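Home | Reviews | Bench Gear | Forum | About

Terkberg five-finger hand: long-term review

13 November 2024

The Terkberg hand costs $3,720 with the wrist adapter, and the brochure promises a grip that "fails safe." I bought one in August and have been trying to square that phrase with what it does on my bench.

Setup was painless, I'll give them that. It bolts up to a standard flange, the software found it on the first try, and the fingers are quick. For two months I had few complaints beyond a fan noise when idle.

Then it started dropping out. At cycle 1,571 of a plain open-and-close test, the fingers curled partway and stayed there. No alarm, no light, and the status page still said READY. The arm didn't know anything was wrong either, so it went on to the next move with a hand that wasn't listening. I hit the stop. If it had been holding something heavy, or if my own hand had been near the pinch point, this would be a shorter review.

Support told me to update the firmware. I did, and got nearly 2,000 cycles before it happened again. They then blamed my cable routing, so I rerouted the cable and bought the Bélanger strain relief they recommended. Same fault, sooner this time.

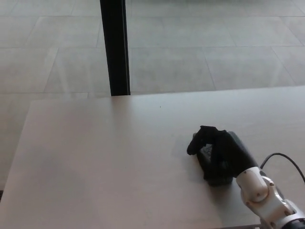 What bothers me most is the recovery. You have to cut power to the hand, and on restart it runs a homing move at full speed without asking – fingers wide open, then shut. The manual gives this one line on page 2 and no warning symbol. I now keep a separate switch on the hand's supply and stand well back when I use it.

The older Ternari gripper I was hoping to retire is slower and uglier, and it only has two jaws. It also throws a fault the moment it loses its signal, and the arm stops. I've put it back on for anything I care about.

Terkberg says a fix is coming. I'd wait until somebody outside the company has tested it.

Rating: 2 out of 5

Related reviews
Ternari two-jaw gripper, revisited
Bélanger cable kit: is it worth the money?
Erudlow emergency stop box

Contact | © Bench Gear Reviews | Back to top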